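昨晚听完现场,趁还没忘先记几笔

先说结论,值。票价不便宜,地铁还坐过站,跑着进去的,鞋带散了都没空系。但是值。

去看的是Akska,三个人,鼓、低音提琴、还有一个吹低音单簧管的。没有钢琴。没有吉他。我去之前其实有点怕,没有和声乐器的三重奏我听过几次,大部分时候听到后半场就开始想晚饭吃什么。昨晚没有。中间一度忘了呼吸,夸张了,但差不多。

场地叫Grumley,以前没去过。在一栋老楼的二层,楼梯很窄,背着琴盒的人下来我得贴墙让。能坐77个人,这个数字是写在门口那张消防告示上的,我排队无聊看见的。椅子是那种折叠椅,坐到下半场屁股疼。舞台很矮,矮到鼓手弯腰调踩镲的时候你会以为他在跟第一排说话。

我坐左边,靠低音提琴那侧。推荐这个位置。低频特别实,能听见手指从弦上离开的那一下,那种很小的“啪”。录音里从来没听清过。

开场没有报幕。灯还没完全暗,鼓手就开始用手掌搓军鼓的鼓皮,沙沙沙,搓了很久。后面有人还在聊天,聊着聊着自己不好意思了,声音越来越小,然后全场就静了。这个开场方式我太喜欢了。比“大家晚上好”强一百倍。

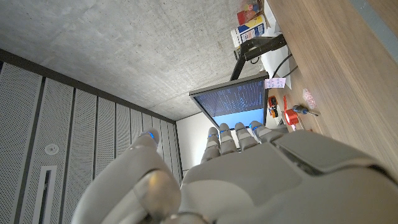 第一首我后来查了叫《Celia》。不是Bud Powell那首,同名而已,我一开始还以为他们要翻老曲子,等主题等了半天,等不到。低音提琴一个人拉弓,拉一个特别长的音,单簧管在它上面一点一点地蹭,差一点点就准了,但就是不准,那种拍频嗡嗡的,在胸口震。然后鼓进来,进来的地方完全不是你以为的地方。

我旁边的大哥“哎”了一声。真的就是“哎”。

第二首快。很快。快到我觉得他们自己也有点兜不住了,单簧管有一句明显是吹劈了,尖叫一声,然后他干脆把那个尖叫又来了一遍,再来一遍,变成了动机。鼓手笑了。这种东西就是现场才有,录音棚里大概就剪掉重来了。

第三首第四首之间没停,我分不太清在哪换的。中间有一段只剩低音提琴的walking,非常传统的那种,四平八稳,突然间好像回到五十年代的什么小酒馆,听得人想点头打响指。点了没几下,鼓就开始在旁边捣乱,重音全往后挪。你的脚还在打拍子,打着打着发现自己错了。也可能是他错了。无所谓。

中场休息十几分钟。买了杯热红茶,73块的套餐是啤酒加一小碟花生,我不喝酒,单点的茶。茶很一般,杯子烫手。碰见Yulan Wei,很久没见,她现在不怎么吹萨克斯了,在教小孩视唱。她说上半场那个鼓手用的镲有一片是裂的,故意用裂的,声音短,像踩碎玻璃。我完全没听出来,下半场就专门盯着听,果然!右手边那片,每次敲完声音就没了,干干脆脆。懂行的人坐旁边就是不一样。

我们还争了两句。她觉得低音单簧管放在前面太满了,上面没有高的东西,听久了闷。我不同意,我觉得闷就是他们要的,天花板压得很低,然后偶尔开一扇窗。她说你这是写乐评写多了。好吧。

说到写东西。上个月写那篇讲自由即兴入门的,底下有几位留言说看不懂,说列的唱片都找不到。对不起,那篇确实写得太赶,8张里头有一半已经绝版了,我自己都是从别人那转录来的。打算重写一版,只列现在还能买到的。先欠着,四月之前吧,应该能写完。(别催)

还有人问怎么“听懂”前卫爵士。我真的答不好这个问题。我自己的办法很笨,挑一件乐器,从头到尾只听它。第一遍只听鼓,第二遍只听贝斯,听到第三遍的时候别的东西自己会冒出来。昨晚现场没有第二遍,我就一首歌换一个人盯。效果不错,就是有点累,像看网球。
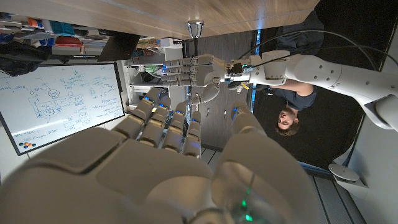 下半场比上半场松。可能是人热开了,也可能是中间那杯啤酒。第一首上来是个很简单的旋律,简单得像儿歌,三个人轮流吹轮流拉,每个人都弹得干干净净的,一个多余的音都没有。然后第二轮开始每个人丢掉一个音。第三轮再丢。丢到最后旋律几乎没了,只剩几个点,但是你脑子里它还在,你自己在心里把它补上。全场安静得能听见空调。

这首叫什么我没听清。鼓手报曲名的时候麦克风没开,就看见他嘴动。问了后排的人也没听清。有知道的麻烦留言,谢谢。

接着一首写给他们老师的,老师姓Qiu。单簧管手说了几句,大意是当年上课的时候老师让他一整个学期只吹长音,他气得差点退学。然后他就吹了一段长音。台下笑了一下,笑完发现真好听,就不笑了。循环呼吸,中间没断过,音色从很黑慢慢变亮,又慢慢变回去。低音提琴在下面敲琴身,不拉弦,就用指节敲面板,咚,咚咚,咚。

我眼睛有点湿,没跟Yulan说。

最后一首太吵了,不太喜欢。说实话。三个人一起往上冲,冲了很久,小场地音量顶不住,镲片全糊在一起,单簧管基本上听不见。大概站在台上很爽吧。我捂了一下左耳。前排有个小姑娘倒是从头到尾在甩头,很开心,所以可能是我老了。

安可只有一首,很短。又是手掌搓鼓皮开始的,跟开场一样,但是这次低音提琴拨了几个音就收了,灯直接暗掉。大家愣了一下才鼓掌。

散场的时候门口摆了张桌子卖唱片,黑胶和CD都有。黑胶限量800张,手写编号,我犹豫了半天买了CD,黑胶机子的唱针坏了一直没换,买回去也是看。回来的路上在车上拆了塑封,内页字印得巨小,灰底白字,谁设计的啊,根本看不清录音师是谁。

今天早上放了一遍。录音干净很多,每件乐器位置都清清楚楚,《Celia》那个长音短了一大截,吹劈的那句当然也没有了。好听是好听。总觉得少了点什么,可能少的就是旁边大哥那声“哎”。

录音里鼓的声像摆得特别宽,镲在右边很远的地方,踩镲在左边,像是坐在鼓手的位子上听。我不是很习惯,现场听鼓是一团的,从正中间过来。用音箱听还好一点,耳机听第二首的时候头有点晕。音箱的话音量稍微开大,低频会好很多,低音提琴的弓毛声也出来了。楼下邻居如果看到这篇,抱歉,早上那个是我。

CD的曲序和现场也不一样。儿歌那首好像根本没收,我从头找到尾都没找到,所以曲名还是不知到。给老师那首收了,放在倒数第二,比现场快,而且多了一段弓拉的低音提琴做引子。我更喜欢现场敲面板的版本。

顺便说几个实用的,想去Grumley的可以参考:

存包处在一楼,不在二楼,别背着包爬上去再爬下来,我就是。
洗手间只有一间,中场排很长,开场前去。
左边靠墙那排椅子前面有根柱子,挡鼓,不挡另外两个人。
现场不让录像,拍照可以,不开闪光就行。
晚上散场以后楼下那家面馆还开着,馄饨可以,拌面咸。

他们下一场换到别的城市去了,具体时间我没记,单子夹在CD里忘了放哪了,找到了再补上来。Yulan说她有个学生在组一个类似编制的三重奏,也没有和声乐器,下个月在排练室里搞一次不卖票的试演,问我去不去。去啊。到时候再写。

先这样,要出门了,错字回来再改。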